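Landholm workshop, back bay
Walk-through checklist, February
Checked by: Ilham Wattimena
Comments read by: Silviu Munteanu

Marks used: OK / FIX / DOUBTFUL. The old form had "Satisfactory", and I've dropped it. It got ticked for everything.

1. Walkway clear to the side door
OK. The painted line is there. I'd like to see it at 4 pm, when the offcuts start to spread.

2. Fire extinguisher on bracket, tag punched
FIX. Tag punched, bracket loose at the bottom screw. Whoever punched the tag had a hand on the thing and must have felt it wobble.

3. Rack load sign
DOUBTFUL. Sign says 300 kg per bay. The Prorkari paperwork gives that figure for the bolted version and ours is only standing on the slab. Until I see bolts I'm treating the sign as decoration.
Silviu: Bolts were quoted with the rack. I'll find the quote.
Ilham: I'd sooner you found the bolts.

4. Lighting over the bench
OK. Two fittings, both working, one hums.

5. Leads and power boards
FIX. One board plugged into another behind the Clarkusov drill press. Same comment as last time, same board.

6. Eye protection at the point of use
DOUBTFUL. Five pairs on the hook, three too scratched to see a drill bit through. People will push those up on their forehead and we'll call it compliance.

7. Guards on the drill press and linisher
OK on the drill press. The linisher guard is fitted, but the gap to the belt is more than I'd like. Measure before next use.

8. Rags and solvents
FIX. Lid off the rag bin. The Quintana degreaser label says store below 30 degrees and it lives under a west window. Move it to the steel cupboard, which is half empty.

9. Tube ends, rims and exposed edges
DOUBTFUL. The dark grey tube is scuffed along the body and I'm not bothered by that. The rim is another matter: worn edges, with an orange-brown colour along the lip that looks like rust to me. I've been told "it's only surface". Maybe. Wipe it, run a gloved finger round the lip for burrs, and write down what you find.
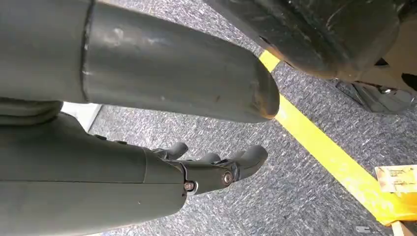
Can I just paint over a rusty edge to get it through the inspection?
Clean it back to sound metal first, then prime and paint, and leave it unpainted until the inspector has looked if you aren't sure how deep the rust goes.

10. Screws and fasteners, by hand
OK where I could reach. Paint marks on the heads would save arguing over whether one has turned — I asked for these in the last round.

11. First aid kit
FIX. Plenty of bandaids, no eyewash. Torch batteries flat.

Recheck items 2, 5, 8 and 11 before the bay is signed off. Item 3 stays open until the bolts are in.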